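Stills archive, May, notes from the afternoon

Got through the first Paewai box today and it's a lovely one! 573 publicity stills, mostly lobby card size, and the run for Trollell is nearly complete – even the ferry scene, which Ebony was sure had never been printed.
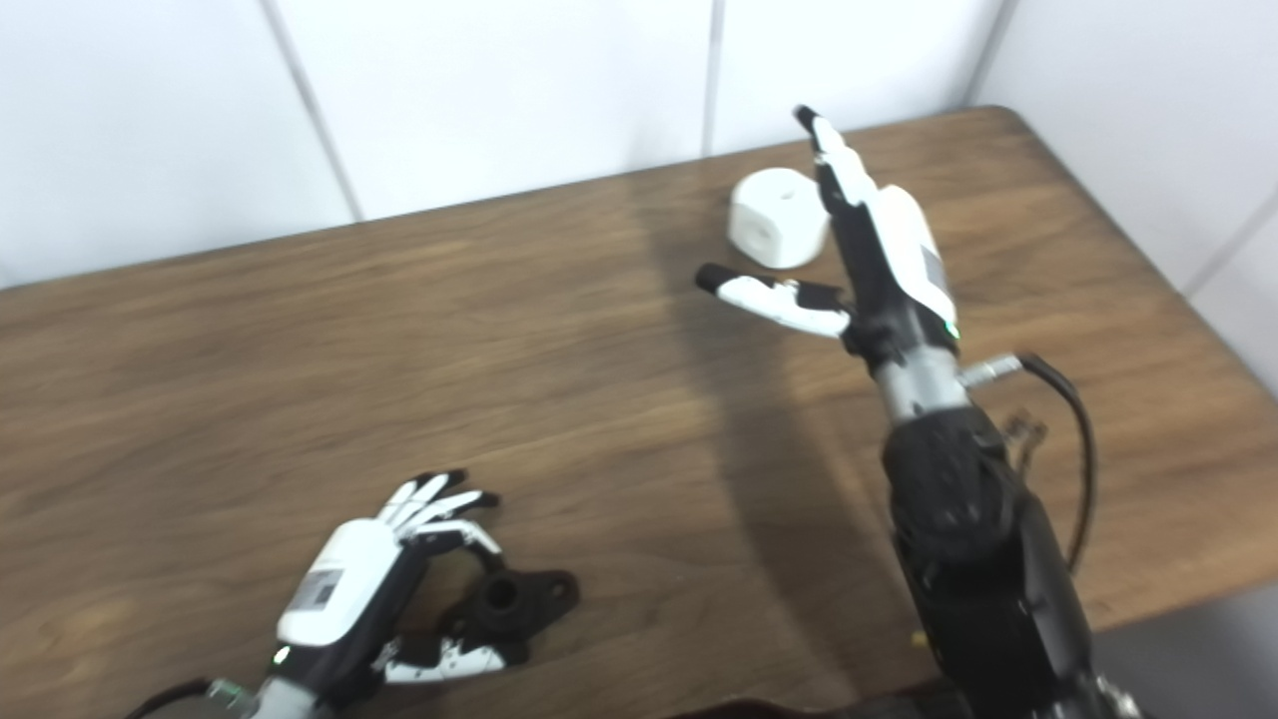 Captions next. Violeta Godoy did 200 before lunch, and only 21 need a second look (wrong actor, or the wrong sister from Wilholm again). Sleeves are low, more than 1,000 gone already.

Ask Ebony re Ollex press kit – same photographer? The stamp on the back looks very close.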